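Triltley Help > Robotics & automation > Data collection rigs

Hand-held gripper: opening width jumps about after I changed the fingertip pads

Asked by Sandrine Vasseur
Viewed 353 times
Tags: hand-held-gripper, fingertip-pads, markers, lighting

Hello all! I look after the bench where we record demonstrations with the hand-held grippers (kitchen tasks mostly, scooping, pouring, putting lids on things) and I absolutely love this job, but I have managed to break something and can't work out what.

Last week I took the worn pads off one of our grippers and put new ones on. The old ones had gone shiny and spoons were sliding out of them. The new ones grip beautifully. But now the opening width, which we read from the square marker on each finger, jumps when the fingers are nearly wide open. Close them halfway and the number is steady as a rock. Open them right up and it flickers, drops out for a moment, comes back.

What I've tried so far:
wiped the camera lens with a dry cloth
restarted the recorder, twice
swapped the cable with the one off our other gripper
ran the finger calibration again, which passed (?!)

The second gripper on the same bench is fine and still has its old pads. Same recorder, same software. Do pads need some sort of bedding in? Or have I knocked the camera? I didn't touch it, but I did have the whole thing upside down on my knee while I was fighting with the screws.

Comments

Joaquín Núñez: Does it happen everywhere or only at that table?

Sandrine Vasseur: Good question, I just carried it through to the corridor and it's much better there. Not perfect.

2 answers

Answer from Tadeo Zúñiga
Accepted, 12 votes

Oh, I know this one, and I'm delighted it isn't just us! I'd bet on two small faults adding up, and neither of them is the camera.

Start with the fingers. When you change pads you have to slacken the screws in the finger housing, and it's very easy to nip them up again with the housing sitting a hair out of square. The marker rides on the housing, so it tilts too. Halfway closed it still reads well enough, but wide open it is out towards the side of a very wide view where everything is already bent, and a bit of extra tilt is enough to lose it. The calibration passing doesn't surprise me. Ours spends most of its time in the middle of the travel, and I'd guess yours does as well.

So: gripper flat on the bench, fingers closed until the pads just touch. Look down from the top with a torch behind. If light comes through as a wedge, one finger is crooked. Slacken the screws on that side by half a turn, squeeze the pads together by hand so that they find each other, and tighten a little at a time, going back and forth between the screws. Then open right up and watch the live picture, looking at the markers and leaving the number alone for now. You want both of them flat-looking, whole, and about the same shape as each other, mirrored. Open like this:

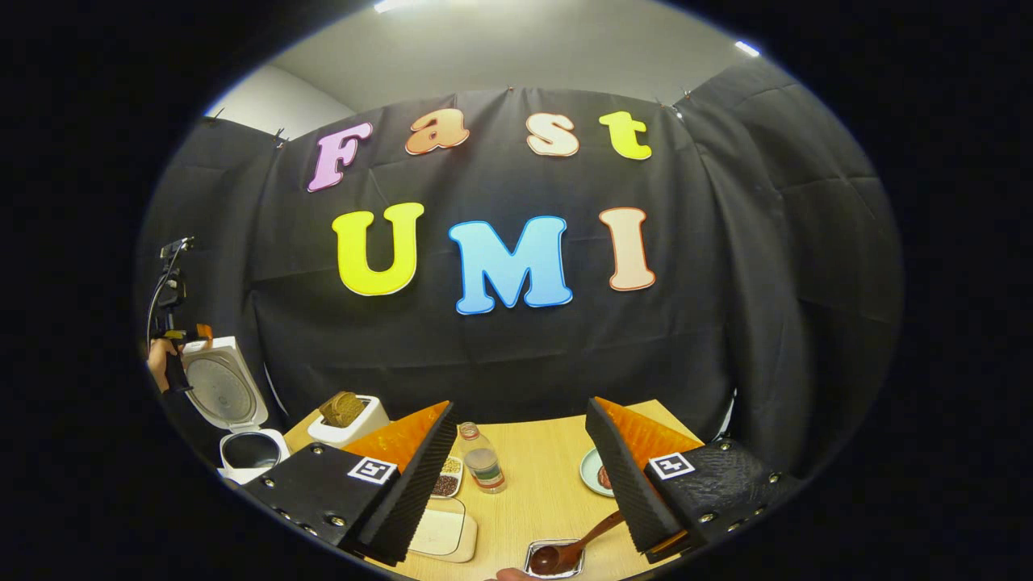 Last edited by Tadeo Zúñiga on Jun 3, 2024

Each finger has its marker in plain view there, with the orange pads facing one another over the table. If one of yours looks squashed next to the other, go back to the screws.

Now the second fault, and the reason I think the corridor helped. Look up! Bright ceiling lights get into the top of a view that wide, and they do two things. The exposure shifts when you tip the gripper, so the markers go murky for a moment, and if the marker surface is at all glossy you get a white smear right across the squares. Check whether yours picked up fingerprints or pad glue during the swap. I clean ours with a barely damp cloth and let them dry before I judge anything. No solvent, please -- I took the black off one in April and had to print a new marker.

A dark cloth hung behind and at the sides of the table calms a room down nicely, though it does nothing for lamps overhead. For those I moved the table until neither lamp showed as a reflection on the markers at full opening. It cost me an afternoon of shuffling furniture and I enjoyed every minute. Do clip the cloth along the top properly, or it creeps down during a long session. And give it something with pattern on it, big coloured letters are great, if your tracking also depends on the room. Plain black gives it very little to hold on to.

My order of work after any pad change, for what it's worth:

1. Pads on, screws finger tight
2. Close, torch, square up, tighten
3. Wipe markers and lens
4. Open fully over the real table under the real lights, hold for a slow count, tip up and down
5. Calibrate
6. Record one short throwaway take and read the width all the way through

Step 4 is the one I used to skip.

Comments

Sandrine Vasseur: The torch!! There was a wedge of light you could have driven a van through. Squared it up and the flicker is nearly gone. Moving the table tomorrow.

Tadeo Zúñiga: Brilliant, let us know.

Sandrine Vasseur: Table moved, markers wiped, clean from closed to wide open. Thank you so much. I've done our other gripper as well while I was in the mood.

Answer from Jhosep Echeverri
2 votes

Could be the pads. We had a set from Lykkegaard that were thicker than the old ones and it threw our zero off. Measure them. Also check the screws you put back are the same length as the ones that came out.

Comments

Oriana Huenchumán: Thicker pads would shift the reading at every opening though, wouldn't they? Hers was steady halfway.

Jhosep Echeverri: True. Still worth measuring.

Related
Marker peeling at one corner, glue or tape?
Cleaning sauce out of ribbed fingertips
Findulska recorder drops the second gripper after sleep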